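Storage Bins: Frequently Asked Questions

Which bin do I need for a drawer or shelf?
Measure the inside width of the drawer, then compare it with the outside width of the bin at the rim. The walls taper, so the base is always narrower than the top. The Pedar series is meant for shelves and the Cistard series for drawers.

What is the load limit?
Pedar bins are rated for 56 ounces when carried by the handle openings. Do not carry a fuller bin by one opening. Put a hand under the base.

Can small parts go in a bin with handle openings?
Only below the level of the opening. Screws, clips and memory cards should be bagged first or kept in a Gilberg insert, which has solid walls.

How should flat items such as phone cases and lids be stored?
On edge, in one row, with the tallest items at the back. Lower each piece in with its bottom edge first. Stacking them flat makes the bottom pieces hard to reach and can bow thin plastic.
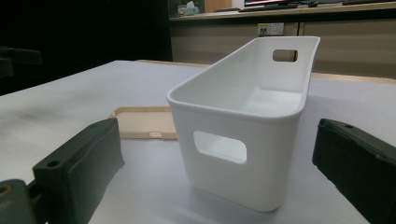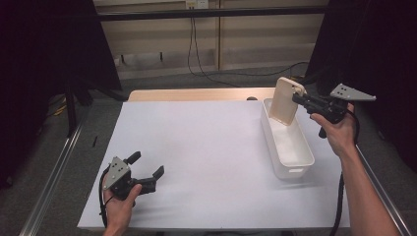

White plastic bin with handle cutout, on a tabletop. In the second picture, a flat cream-colored item is held upright with its lower edge in the bin.

Does the bin need a liner?
No. A sheet of paper under the bin will protect a finished tabletop from scuffs. Replace the paper if grit collects on it.

How do I clean it?
Warm water and dish soap. Water temperature should stay below 80°F for bins with adhesive labels. Remove labels before using anything hotter. Avoid scouring pads, which dull a matte surface permanently.

Do bins from different series stack?
Empty bins nest within the same series. Cistard and Pedar rims differ and will jam if forced together. Filled bins should not be stacked without a lid.

Are lids included?
Lids are sold separately. Gauthier lids fit Pedar bins only. Check the series name on the order page.

Can I return a bin after use?
Returns are accepted within 60 days if the bin is clean and has no labels or marker on it. Cracked rims are handled as a warranty claim and need a photo of the damage.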